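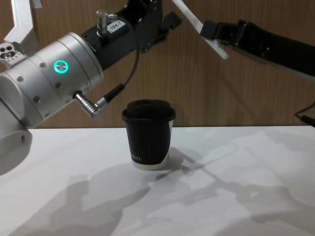
Page last changed: June 3, 2025

In defence of the lid, the straw and the cup you throw away

Print this page
E-mail this page to a friend

I have been drinking coffee out of paper cups for most of my adult life, and for a good part of that time I have felt I ought to be sorry about it. I own the other sort of cup. I own several, in fact, including a very handsome bamboo one that came as a present and has lived at the back of the cupboard ever since, beside a flask with no stopper and the jug we only use at Christmas. I am fond of all of them. But I would like to put in a word for the plain black takeaway cup with the black plastic lid, which has been so thoroughly told off in recent years that I think it could do with a friend.

Let me start with the lid, as it is the cleverest part and gets the least credit. A raised rim, a bit wider than the mouth of the cup, pressed down with the heel of the hand until you feel it go home. I spent two years behind the counter at Furero, when Furero was still the little place by the bus station and hadn't yet taken over the shoe shop next door, and I must have pressed down thousands of the things. You learn to go round it with your thumbs. You learn that the seam of the cup, where the paper overlaps, is where it will dribble if it is going to dribble anywhere, and that you should never put the drinking hole over the seam (I still turn mine round before the first sip, every time, and my family find this very trying). For such a light bit of plastic it does a great deal, and it does it on a moving bus, in the hand of a person who is also holding a child's scooter.

Then there is the cup itself, and here I will admit to a weakness for black ones. When I was young a takeaway cup was white, or white with a brown swirl, and showed every drip. The black ones with the white left bare at the bottom look rather smart, I think, like a good shoe with a pale sole. The wrap doesn't always meet up neatly down the side, and you get a strip of white paper where the two edges didn't quite agree. I like that too. It reminds me that the thing was flat once, and was rolled up and glued at great speed somewhere.

Now, the serious part. I know what is said against these cups, and I agree with a fair amount of it. They are used for a quarter of an hour and then they are rubbish. The paper has a lining, so you can't simply put it in with the newspapers, and the lid ought to go somewhere else again, and the bin outside the station has one hole and takes the lot. When the council put up the new bins in January there were 11 of them between the market and the library, and not one had a slot for cups. I wrote to them about it. I had a very polite letter back.

But I do think we have put the weight in the wrong place. We have made the person holding the cup feel bad, and let everyone else off. At Rodus, where I go now, there is a card by the till asking you to bring your own, with a small discount for doing so, and a great many people read the card and look unhappy and buy the coffee anyway. They haven't got their own with them. They came out for a prescription, or to meet a sister off the train. A cup you must remember, carry, wash and carry home again suits people whose days go the same way each time, and plenty of people's days don't. I would sooner see the card taken down and a proper cup bin put by the door, with a hole for the lids and somewhere to tip the dregs, and the shop paying to have it emptied.

That brings me to straws, about which I feel more strongly still.

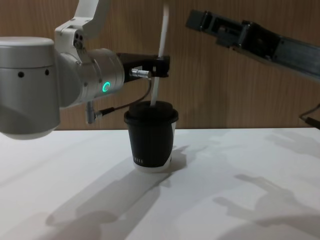
One reader wrote in after my last piece on this to say that she had used a straw with every hot drink since her hands began to shake, that the paper ones went to mush before she was halfway down, and that she was tired of being looked at while she asked for one. She added that she keeps a few of her own in her glasses case now, and that it would be a kindness if cafés would just leave them out in a pot.

I have thought about that letter a good deal. For most of us a straw in a lidded cup is a small luxury, a way of getting at an iced coffee without the ice landing on your nose. For some people it is the difference between having a drink and not having one. When they disappeared from the counters I was pleased, as I expect many of us were, and it didn't cross my mind to wonder who had been using them. I could manage without, so I supposed everybody could. It was quite a comfortable sort of virtue, and it cost me nothing at all.

My own mother drank through a straw in her last years, always a white one. The coloured ones she thought were for children. She liked the lid left on and the straw put through the middle, and she liked it to stand up straight, so we would fiddle with it until it did. In those days we bought them by the box from Jansen, the catering shop on the ring road, and the man there would throw in a sleeve of lids if he had an odd one going. She had perfectly good china, some of it very pretty. It was too heavy when full and it frightened her. The paper cup didn't frighten her, as it was light and had a lid and if it went over nothing broke.

So when I hear that disposable cups are a sign of how careless we've all become, I find I want to argue. Some of it is carelessness, certainly. I have seen the verge outside the Skodeck warehouse after a warm weekend, and it would make you weep. But a good deal of it is people getting a hot drink to somebody who needs one, in a hospital corridor or at the side of a football pitch, or at a table in a room with no kitchen. Our own church hall gets through 3,000 cups in a year, and I would guess that most of those have gone to people who wouldn't have stayed for a chat if there had been washing up to feel guilty about.

I am not asking for more of them. I should be very glad of fewer, and of better ones, with a lining that comes away and a lid that can go in with the cup. I should like the straw back in its pot on the counter, where you can take one without having to give your reasons. And I should like us all to be a bit gentler with one another in the queue. I did take the bamboo cup out with me last week, as it happens, and had a very nice coffee in it, and left it on the 113 bus.

Print this page
E-mail this page to a friend

Related items

The trouble with tea bags
Who empties the bins on Market Street?
Church hall teas: a plea for bigger saucers
Why I have gone back to sugar lumps
Letters: your views on flasks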